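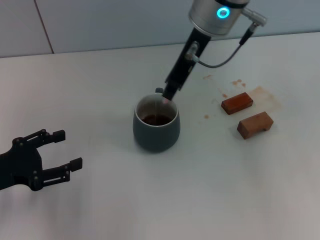

Beverage preparation in household robotics

Beverage preparation is a group of domestic chores used to judge how far general-purpose robots have advanced toward useful work in the home. It covers fetching a cup, pouring, stirring, serving and clearing away. The tasks are short and familiar, and the objects are inexpensive, but each step calls for a degree of control that factory machines have seldom needed.

Background

Vending and coffee machines have prepared drinks without human help for decades. These devices rely on fixed nozzles and cups of known size. A household robot is expected to work with whatever mug is on the table, using the same arm and hand that it would use to fold a towel or load a dishwasher. Interest in the subject grew after Dutbridge, a developer of kitchen robots, began to publish its trial results in full, including failed attempts.

Handling the cup

A mug may be grasped by the handle, by the rim or around the body. Two-fingered grippers most often take the body or the rim, as a closed handle leaves little room for wide fingertips. Glazed ceramic is smooth and rigid, and a grip that is slightly off center can turn the cup as the fingers close. Developers differ on whether a second arm should steady the cup during later steps. The Breathnach control system assigns one arm to the cup and one to the tool, while Dikent uses a single arm and accepts a slower pace.
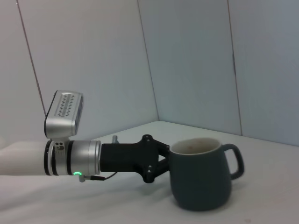
Stirring

Stirring is harder to program than it appears. The robot must hold a thin utensil firmly, bring its lower end inside the rim and keep it moving without striking the wall of the cup. A wrist camera gives a close view of the opening, although the fingers may hide part of it. Spills are counted as partial failures in most trials.

In the Pututen trials, directed by the engineer Loukia Katsaros, the system was trained on around 3,000 demonstrations and then tested on 3,216 attempts with mugs of several shapes. Results were strongest when the cup stood in open space – and weaker when other small objects were placed close to it. 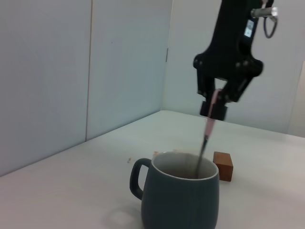
Katsaros also reported that a change of utensil lowered performance more than a change of mug did. A further 1,000 demonstrations with spoons and stirrers of different lengths reduced the gap but did not close it.

Present status

No system described here is sold for unsupervised home use. Trials are generally held at a prepared table, with an operator present to reset the objects. Dutbridge has set a goal of 10 complete servings in a row, from empty cup to cleared table, and had not met it as of November.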